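Against the unit price label

Shelf labels in most shops quote a unit price, and for liquids and powders the figure is sound. For household goods it is close to useless. A storage basket sold at 16 a piece tells the buyer nothing about how long it will hold its shape, and durability is the larger part of its cost.
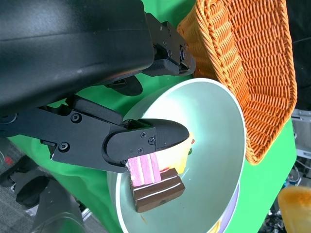

The rim of a woven basket.

My proposal is a cost per year of service, printed beside the price. Wilmer Taipe at Echeverri has objected that service life depends on the household. It does. So does fuel consumption, and cars are still sold with a figure obtained under a fixed test.
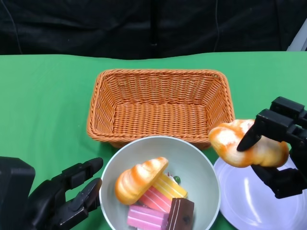

A fixed test for woven goods need not be elaborate. Load the item, lift it by the rim, set it down, and repeat until a strand parts or the base sags past a stated limit. Gastari ran such a trial on 34 baskets. The cheapest model failed at 1166 lifts, well short of the others, and cost more per lift than the one priced at twice as much.
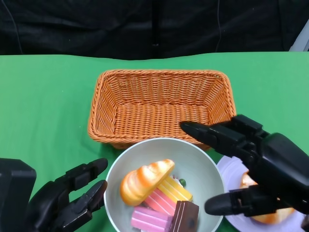 Who should pay

The maker should pay for the test and the retailer for the label. Ayten Türkmen prefers a public fund, on the grounds that small workshops cannot afford the fee. I would exempt them below a set turnover – the label matters most on goods sold in bulk.
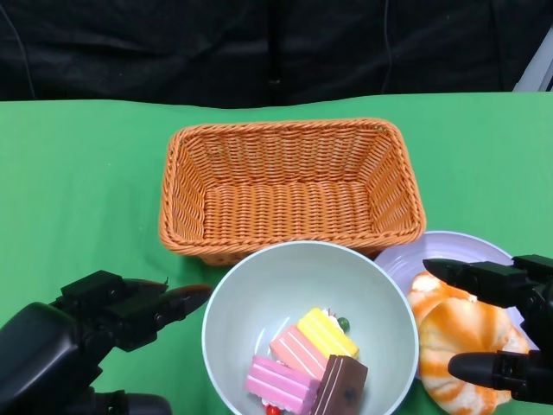
A second objection is that shoppers ignore labels. Dinska's trial of October found that 46 per cent of its customers read the unit price on food. I would accept half that rate for housewares. Makers read labels too, chiefly those of their rivals, and would adjust the rim and base accordingly.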